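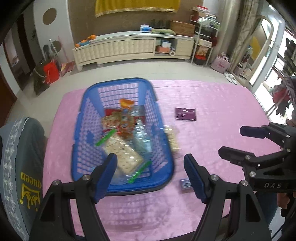 Leonie Pirihi wrote in to ask why we keep telling people to clear the floor before the arm goes on, when her Nisero has a bump sensor and stops by itself. She wanted to know which of our house rules still matter with a newer machine.

Most of them do. A bump sensor reacts after contact. It will not save a glass jar already on its way down, and it does not know a trailing cord from a shadow. The list has been shortened since June, and these are the rules we still follow at home.

Before you start

Set a limit on weight and stick to it. Our Vunier is rated for 800 grams at full reach, so nothing heavier goes in the job, including full bottles. Check the plate on your own unit, as the number on the box is often for the arm folded in.

Keep 2 feet of clear floor on every side. Move shoes, bags and stools first.

If the table has a cloth on it, clip the cloth down or tuck it under. Quilted and padded cloths bunch up when a basket is pushed across them, and the arm reads the fold as an edge.

Packing and sorting

Baskets with holes in the sides are fine, but watch the rim. Teach the grip on a solid part of it. A fingertip pushed into an opening can catch on the way out.

Foil snack bags should be picked by the sealed end, at the lowest force setting that holds. Trays of crackers and biscuits go in last and flat.

Hands stay out of the basket while the fingers are moving. If two people are working at one table, agree on who says stop. Either one can say it, and both let go.

Afterward

Wipe the finger pads with a damp cloth. No spray cleaner, no bleach. Crumbs in the linkage come out with a dry paintbrush. Look over the bolts every 5 sessions and snug any that have backed out.

Write faults down with the date. Ours goes in a notebook kept by the charger, and the last entry reads "15 September 2025, left pad lifting at corner, reglued."

Replacement pads from Gikbridge fit the Vunier and the Nisero. The Nava takes a narrower one, so measure before ordering.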